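검색어를 입력하세요 검색 최근 검색어 전체삭제

흰 상자의 속사정
작은 가전을 뜯고 닦고 다시 끼우는 사람들의 느린 오후

최종 수정 2025년 9월
공유 3 댓글 2

흰 가전에는 묘한 권위가 있다. 문을 닫아 두면 그 안에 무엇이 들었든 집안이 제대로 돌아가는 것처럼 보인다. 먹다 남은 절임 국물이 선반 밑으로 흘러들어 홈마다 굳어 있어도 바깥에서는 알 길이 없다. 나는 이 사실에 기대어 여러 해를 살았고, 그동안 내 작은 냉장고는 문을 열 때마다 아주 짧게, 그러나 분명하게 나를 꾸짖는 냄새를 풍겼다.

그 냄새 때문에 찾아간 곳이 게스테로(Gestero)다. 게헤이루(Guerreiro) 상가 뒤편, 열쇠집과 수선집을 지나면 나오는 작업실로, 탁상 냉장고나 보온고처럼 혼자 들 수 있을 듯 말 듯한 가전을 받아 분해하고 씻고 다시 맞춰 준다. 간판은 명함보다 조금 크다. 전화를 걸어 위치를 물으면 “지나치셨을 거예요”라는 대답이 먼저 나온다. 정말 지나쳤다.

주인인 자르미나 로디(Zarmeena Lodhi)는 내가 안고 간 냉장고를 받아 들더니 문을 열지 않고 뒤집어 보았다. 의사가 얼굴은 안 보고 발바닥부터 들여다보는 것 같아 기분이 이상했다.

“사람들이 앞은 닦아요. 앞은 손님이 보니까.”

그러고는 더 말이 없었다. 뒤는 어땠느냐고 물어볼 용기가 나지 않았다.

작업실 물건들의 취향은 한결같다. 바닥에는 옅은 무늬가 지나가는 회색 대리석이 깔려 있어 천장 조명이 길게 비친다. 수리점 바닥치고는 호사스럽다. 전에 이 자리에 있던 혼수 그릇 가게가 남긴 것이라는데, 작은 나사가 떨어지면 어디까지고 굴러가는 바닥이라 주인은 그 호사를 별로 고마워하지 않는다. 가구는 주황빛이 도는 갈색 나무 상판으로 통일되어 있고 모서리가 둥글다. 그 사이에 흰 상자들이 놓인다. 문짝 안쪽에 둥글고 길쭉한 홈이 줄지어 파인 것, 검은 테두리를 두른 것, 안쪽 벽에 작고 둥근 팬 그릴이 달린 것. 팬 옆에는 불그스름한 라벨이 붙어 있기도 한데, 글씨가 하도 작아서 읽으라고 붙인 것인지 붙여야 해서 붙인 것인지 짐작이 가지 않는다.

로디는 라벨을 읽지 않는다. 읽을 필요가 생기면 이미 늦었다고 한다. 무엇에 늦었다는 것인지는 역시 말해 주지 않았다.

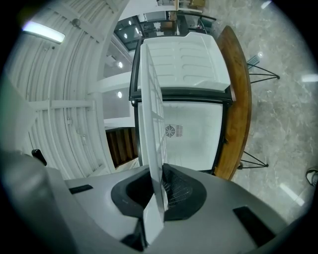
격자를 설계한 사람에게 묻고 싶은 것

작은 가전을 분해하면 플라스틱판이 나온다. 선반이거나 칸막이거나 받침이거나, 어쨌든 흰색이고 얇고, 한쪽 면에 갈빗대 같은 보강살이 서 있어 네모난 칸을 만든다. 얇은 판을 휘지 않게 하려는 공학적 배려다. 여기까지는 교과서에 나올 만한 이야기인데, 교과서를 쓴 사람은 그 칸에서 마른 우유를 파내 본 적이 없는 것이 틀림없다.

칸의 바닥은 평평하다. 벽도 평평하다. 더러움은 평평한 데 관심이 없다. 바닥과 벽이 만나는 자리에 가서 눌러앉는다. 수세미는 거기 닿지 않고, 손가락은 굵고, 면봉은 세 칸쯤에서 머리가 빠진다고들 하는데 내가 해 보니 첫 칸에서 빠졌다.

게스테로의 방식은 싱거울 정도로 단순하다. 판을 미지근한 물에 담가 둔다. 세제는 클레르코(Clerko)라는 이름이 적힌 흰 통에서 따라 쓴다. 향이 없다. 로디는 향이 있는 세제를 믿지 않는데, 향이란 덜 닦은 자리에 걸어 두는 커튼 같은 것이라고 생각하는 모양이다. 그렇게 두고 다른 일을 한다. 세 시간이다. 짧게는 안 되느냐고 물었더니 된다고, 그 대신 팔이 아프다고 했다.

담금이 끝나면 칫솔보다 털이 짧은 솔로 모서리만 훑는다. 가운데는 건드리지 않는다. 나는 가운데부터 문지르다가 주의를 받았다. 가운데는 이미 깨끗하다는 것이다. 깨끗한 곳을 닦으면 기분은 좋지만 일이 줄지 않는다. 이 말을 듣고 내가 그동안 집에서 해 온 청소 전반이 떠올라서 솔을 잠시 내려놓았다.

말리는 일도 만만치 않다. 보강살이 있는 판은 눕히면 칸마다 물이 고인다. 그러니 세워야 하는데, 세우면 넘어진다. 대리석 바닥 쪽으로 넘어지면 소리가 아주 크다. 작업실에는 판을 세워 두려고 만든 나무 홈이 있고, 홈마다 연필로 판의 방향이 표시되어 있다. 지워졌다가 다시 그은 자국이 여럿이라 어느 화살표가 최신판인지는 로디만 안다.

끼우는 데도 순서가 있다고 한다

부품을 맡은 샤밈 키아니(Shamim Kiani)는 조립 쪽 사람이다. 로디가 물을 좋아한다면 키아니는 물을 경계한다. 두 사람은 같은 상판을 쓰면서도 자리를 나눠 쓰는데, 경계는 접은 수건 한 장이다. 수건이 어느 쪽으로 밀려 있는지 보면 그날 일이 씻는 쪽에 몰렸는지 맞추는 쪽에 몰렸는지 알 수 있다.

키아니가 가장 싫어하는 말은 “딸깍하면 다 들어간 거죠?”다. 플라스틱은 틀린 자리에서도 딸깍한다. 오히려 틀린 자리에서 더 경쾌하게 한다는 것이 그의 지론이다. 선반 하나를 거꾸로 끼우고도 문은 멀쩡히 닫히고, 주인은 몇 달을 잘 쓰다가, 어느 날 물병이 조금씩 앞으로 미끄러져 나온다는 사실을 깨닫는다. 그런 상태로 들어오는 상자가 꽤 된다. 고장은 없다. 판을 빼서 돌려 끼우면 끝난다. 그러면 손님은 수리비가 얼마냐고 묻고, 키아니는 안 받겠다고 하고, 손님은 안심하기는커녕 약간 상처받은 얼굴로 돌아간다.

그는 판을 넣기 전에 반드시 상자 옆에 한 번 세워 본다. 들어갈 자리를 눈으로 맞추는 것인데, 옷을 사기 전에 몸에 대 보는 동작과 비슷하다. 재질도 색도 같은 흰색이니 떨어뜨려 놓고 보면 무엇이 위인지 헷갈린다. 상자에 가까이 대면 그제야 홈과 살이 서로를 알아본다. 적어도 키아니는 그렇게 표현했다. 나는 두 번을 대 보고도 알아보는 낌새를 느끼지 못했다.

팬 그릴은 마지막에 본다. 먼지를 털어 내는 일은 솔로 하고 입으로 불지 않는다. 입으로 불면 먼지가 안으로 들어간다는데, 이 대목에서 그가 나를 쳐다본 것은 내가 막 숨을 들이마시고 있었기 때문이다.

라셀을 둘러싼 온건한 분쟁

작업실에 자주 들어오는 상자 가운데 라셀(Lasel)이라는 것이 있다. 이제는 매장에서 찾기 어렵고, 중고로 돌고 도는 물건이다. 로디는 라셀을 아낀다. 안쪽 벽이 매끈해서 행주가 한 번에 지나간다는 이유다. 키아니는 라셀을 싫어한다. 받침이 빠지는 방향과 들어가는 방향이 다르기 때문이다. 나가는 문과 들어오는 문이 따로 있는 집 같은 것인데, 설명서에는 나가는 문만 그려져 있다.

이 분쟁은 점심때마다 재개된다. 내가 간 날에도 그랬다. 로디는 물건이란 닦기 쉬우면 반은 된 것이라고 했고, 키아니는 나머지 반이 자기 일이라고 했다. 둘 다 도시락을 먹으면서 한 말이라 목소리가 높아지지는 않았다. 라셀은 그동안 문을 활짝 연 채 상판 위에 있었다. 남의 집 부부가 자기 이야기를 하는 걸 듣는 아이처럼 보였다고 쓰면 지나친 의인화겠지만, 문을 열어 둔 작은 냉장고는 어느 정도 그렇게 생겼다.

도시락을 치운 뒤에도 상판은 완전히 비지 않는다. 작업대라는 가구의 숙명이다. 닦아야 할 물건을 올리려고 자리를 만들면, 그 자리를 만든 사람의 소지품이 먼저 가서 앉는다. 파란 라벨이 붙은 투명한 생수병, 검은 스마트폰, 그 옆에 돌돌 말린 검은 케이블. 청소에 관한 기사라면 마땅히 이런 것부터 서랍에 넣으라고 써야 할 텐데, 나는 여태 그 조언대로 사는 사람을 본 일이 없고 게스테로에서도 보지 못했다. 생수병은 기기의 뚜껑을 어디 두었느냐와 무관하게 늘 손이 닿는 곳에 있다. 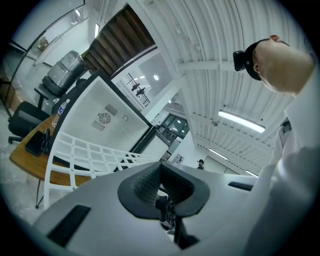 그러니 문제는 정돈이라기보다 양보다. 무엇이 누구에게 자리를 내주느냐 하는 것. 게스테로에서는 상자가 이긴다. 흰 판이 나오면 전화기가 밀려나고, 솔이 나오면 수건이 밀려나고, 경계선이 밀려난 키아니는 한숨을 쉰다. 우리 집에서는 늘 상자가 졌다. 냉장고 위는 영수증의 영토였고 옆구리에는 장바구니가 걸려 있었다. 통풍구라는 것이 거기 있는 줄도 몰랐다. 로디가 내 냉장고 옆면에서 먼지를 솔로 걷어 냈을 때, 그것은 이불솜이라고 해도 믿을 만한 모양으로 한 장이 되어 떨어졌다.

“따뜻했겠네.”

그가 냉장고에게 한 말인지 나에게 한 말인지 모르겠다.

집에서 해 볼 사람을 위한 메모

두 사람에게 집에서 따라 할 만한 것을 알려 달라고 했더니, 로디는 코드를 뽑으라고 했고 키아니는 사진을 찍어 두라고 했다. 이 두 가지로 대부분의 사고를 막을 수 있다는 데에는 드물게 의견이 맞았다.

코드를 뽑고 문을 연 채 하룻밤 둔다. 성에가 있다면 칼로 긁지 않는다. 긁고 싶은 마음이 들면 방을 나간다. 이것은 로디의 지시를 그대로 옮긴 것이다.

선반과 받침은 뺄 때의 방향 그대로 바닥에 늘어놓는다. 보기 좋게 포개지 않는다. 포개는 순간 위아래가 뒤바뀌고, 그때부터는 퍼즐이다. 굳이 포개야겠다면 판마다 종이테이프를 붙이고 앞이라고 쓴다. 앞만 쓰면 된다. 뒤까지 쓰면 나중에 어느 글씨를 믿어야 할지 고민하게 된다고 키아니는 주장하는데, 경험담 같았다.

문 안쪽의 홈은 마른 천으로 먼저 훑고 젖은 천을 댄다. 순서를 바꾸면 가루가 반죽이 된다. 고무 패킹은 벌려서 닦되 잡아당기지 않는다. 나는 당겼고, 그 결과 우리 집 냉장고는 지금 문 아래쪽을 발로 살짝 밀어 줘야 닫힌다.

세제는 적게. 헹굼은 귀찮을 만큼. 팬 쪽에는 물을 쓰지 않는다.

일이 가장 몰리는 때는 1월이라고 한다. 새해 결심이라는 것이 운동과 외국어를 지나 냉장고에까지 이르는 시기인데, 손님들은 대개 속을 반쯤 뜯은 상태로 상자를 안고 온다. 빼낸 판은 비닐봉지에, 나사는 주머니에 들어 있다. 작년에는 끝내 나사 네 개가 남은 손님이 있었다. 어디서도 빠진 데가 없는데 남았다. 키아니는 그것들을 유리병에 넣어 선반에 올려 두었고, 손님에게는 전부 제자리에 들어갔다고 했다. 기계는 잘 돌아간다니 거짓말이라고 하기도 애매하다.

내 냉장고는 저녁에 돌려받았다. 냄새가 나지 않았다. 문을 열었다 닫고, 다시 열었다. 선반은 제 방향을 보고 있었고 벽은 조금 낯설 만큼 희었다. 들고 오는 길에 나는 이 안에 무엇을 넣어야 격에 맞을지 오래 생각했고, 집에 와서는 먹다 남은 절임을 넣었다. 뚜껑은 꽉 닫았다. 그래도 며칠 뒤 선반 모서리에 국물이 한 줄 비친다. 세 시간을 담가 둘 대야가 우리 집에 있는지 찾아보는 중이다.

공유하기 3 댓글 2

검색어를 입력하세요 검색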